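Open day walk-round, home help demo, Skaltitz hall
Checked by Delali Nartey, Mon 24 May, before doors. Comments typed up after, sorry for the state of them.
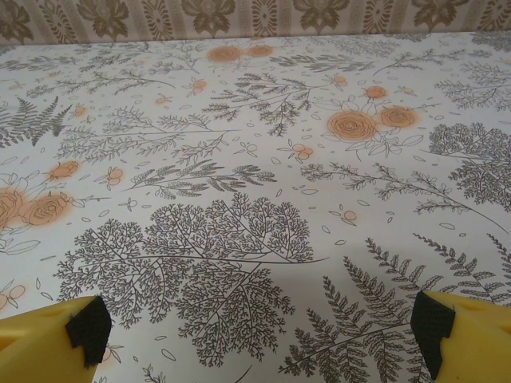

1. Demo table and cloth
Cloth lying flat across top - OK
Cloth clipped at back corners - NO
Comment: Fern and rose cloth stays, Slavica wants the parlour look and the wallpaper goes with it. Fine by me, but clip it. If a finger pinches the print and the arm lifts, whole lot comes with it, cups and all. Clips are in the Kakix box. Do before first group.
Table legs locked - OK
Table wobble - slight, left back. Card under foot. Recheck at lunch.

2. Gripper
Fingers tight on mount, hand test - OK
Pads stuck down, no lifted edges - OK
Pads wiped - done
Open and close, 2 full cycles, nothing on table - OK
Comment: Yellow fingers, black pads, both facing in square. Slight click on closing. Slavica Dimitrov says it did that at the Bech visit in December as well and nothing came of it. Noted anyway. Anyone hears it get louder, stop and tell me.

3. Emergency stops
Stop button, operator side - OK, tested
Stop button, visitor side - OK, tested
Restart needs key - OK
Key with named person - Slavica
Comment: Visitor side button was behind the leaflet rack when I got here. Moved the rack. Please don't move it back.

4. Barrier and floor
Rope 129 cm from table edge - OK
Arm at full stretch stays inside rope - OK, walked it through on slow
Floor tape down - PARTLY
Comment: Tape lifting by the door end, someone will catch a heel on that. Retape, press down properly. Small kids can get under the rope, so one of us stands at that end the whole time. Not sat on the radiator, stood.

5. Speed and program
Demo speed limit set - OK, 60 mm per second
Limit locked on tablet - OK
Right program loaded - NO, then OK
Comment: Tablet still had the Flalinitz program up, which has a faster reach at the start. Changed it, ran it once through with nobody near. Delete the old one or at least rename it, they look teh same in the list.

6. Cables and power
Cables behind table, away from feet - OK
Extension lead fully unwound - OK
Lead test label in date - OK, lead no. 266
Drinks on same table as tablet - YES, moved
Comment: Whoever's coffee that was, it is now in the kitchen.

7. Things for the robot to pick up
Soft or plastic items only - OK
No glass, no real crockery - OK after removal
Comment: Took out the china sugar bowl. Know it looked nice. Plastic cup, folded napkin, the foam fruit. Napkins need to be plain, easier for people at the back to see against that pattern.

8. Visitors' turn at the controls
One at a time - agreed
Long hair tied, scarves and lanyards off - say it out loud each time
Hands off table while arm is live - sign up, but sign is small
Comment: Print bigger sign. Also we had no answer ready for "can I shake its hand". Answer is no.

9. Fire and first aid
Exit clear both sides - OK
First aid kit present - OK
Plasters in kit - low, blue ones only
Group size agreed with front desk - OK

To fix before doors
Clips on cloth - DN, done
Tape by door - DN, done
Bigger sign - SD, printer out of ink, done by hand in marker
To fix after
Old program off tablet - SD
Click in gripper, ask Kakix - DN
Plasters - open, no name agianst it yet

Passed for opening with the above. Next check at lunch, same sheet, use the back.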